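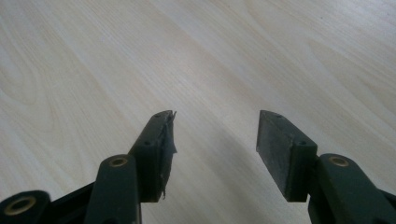

What is cathedral grain?
Cathedral grain is a pattern of nested arches or wavy V shapes seen on the face of a flat-sawn board, or on veneer and laminate made to look like one.

Cathedral grain
Also called: cathedral figure, flame grain, crown cut (veneer)

Cathedral grain takes its name from the pointed arches of church windows. It is found on tabletops, floors, cabinet doors and wall panels, in both dark and pale tones. In pale surfaces such as birch and maple the pattern is often faint, with soft bands only slightly darker than the wood between them, and it may fade into long straight streaks toward one side of the board.

Formation
A tree adds a layer of wood each growing season. When a log is sawn straight through, off center, the blade crosses these layers at a low angle. Because a trunk tapers and is seldom quite straight, each layer meets the face of the board as a curve that closes to a point or a rounded tip. Toward the edges of the board the layers are cut more steeply and show as nearly parallel lines. Quarter-sawn boards, which are cut with the layers close to upright, show straight grain across the whole face.

In veneer
Crown-cut veneer is sliced from a half log in flat sheets, and the first sheets have the widest arches. Sheets kept in order can be book-matched, so that each is a mirror of the next, or slip-matched, with the arches all pointing the same way.

In laminate
Laminate surfaces carry a printed paper layer under a clear wear layer. The print repeats, and on a wide floor the same arch can turn up several times. The Mallus pattern book, used by many small furniture shops, listed its pale wood prints by number. Mallus 1003 was a birch print with cathedral figure on one side and straight grain on the other. Harari sold a similar print in a grayer maple tone, with a low sheen finish. The Castaño range used darker prints only.

Kwadwo Ametepe, a cabinetmaker who wrote on printed finishes, advised fitters to lay out all the boards for a room before fixing any of them – two matching arches side by side are easy to see and hard to correct later.

Appearance and light
Light from a low window brings out the sheen of the surface and can hide a faint pattern almost entirely. Pale boards may look cream in one part and gray in another under the same lamp. For this reason samples are usually viewed flat, at the height where they will be used.

See also
Book matching
Flat-sawn lumber
Prallari finish
Wood veneer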